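Consumer Claims and Evidence
Unit 2: What "natural" is supposed to mean

Read this before the seminar. Bring one package from your own kitchen with the word "natural" on it. Tea, shampoo, cat litter, anything.

The word does a lot of work for something so poorly defined. Ask ten shoppers what it promises and you get no additives, or no pesticides, or grown nearby, or good for you, or just old-fashioned. A seller who prints it collects all of those beliefs and commits to almost none of them. I have taught this unit long enough to doubt that most sellers are confused about it.

Start with the Duncombe survey in your packet. It reports 3,644 completed responses and says shoppers "strongly prefer" natural products. Look at the wording of the item. People were asked whether they would rather buy a natural product or one "containing chemicals." Everything you can buy contains chemicals. The item measures how people feel about a scary word, and the summary page passes that off as a finding about demand. The sample size is large and it doesn't help at all. A bad item asked of more people is still a bad item.

Note also that the response rate is missing. I looked for it in the appendix and in the methods sheet. If you find it, tell me. 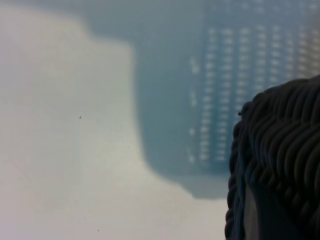
Where the word gets its pull

The usual account is that we trust plants and distrust factories. Fine, but the examples are picked to fit. Nightshade is a plant. So is poison ivy. Arsenic turns up in well water without any help from industry. The person making the argument knows this and would like you not to think of it for the next minute or so.

A second account says that "natural" is a stand-in for "less processed." This is a better claim and deserves a fair hearing, since you can at least say what was done to a food. The trouble is where to draw the line. Milling, drying, salting and fermenting are all processing. The Grolia label scheme (handout B) scores foods on 20 criteria, and two of them contradict each other: one takes off points for heating, the other gives points for pasteurizing. Try scoring milk.

Fruit is the standard comfort case, and even that is messier than it looks. Modern citrus is largely the result of crossing and selection by growers. Much of it is grafted. Some of it is waxed after picking.
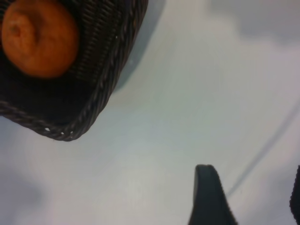
Consumer Claims and Evidence, Unit 2, p. 2

None of that makes an orange bad for you. It does mean that pointing to one and saying "see, natural" has not told us which meaning is in play.

For the seminar

Read the Quispe leaflet, then the Feterthorpe reply. The leaflet is well written and I would be careful of it for that reason. Mark each place where "natural" could be swapped for a plainer word, and write in the plainer word. Where no swap works, leave a question mark.

The reply is duller and has better footnotes. It still assumes in its second paragraph that people who read labels understand them, with no source given.

Written work: one page, due by the end of March. Take the claim on your package and say what evidence would show it to be false. "None" is an allowed answer if you can defend it.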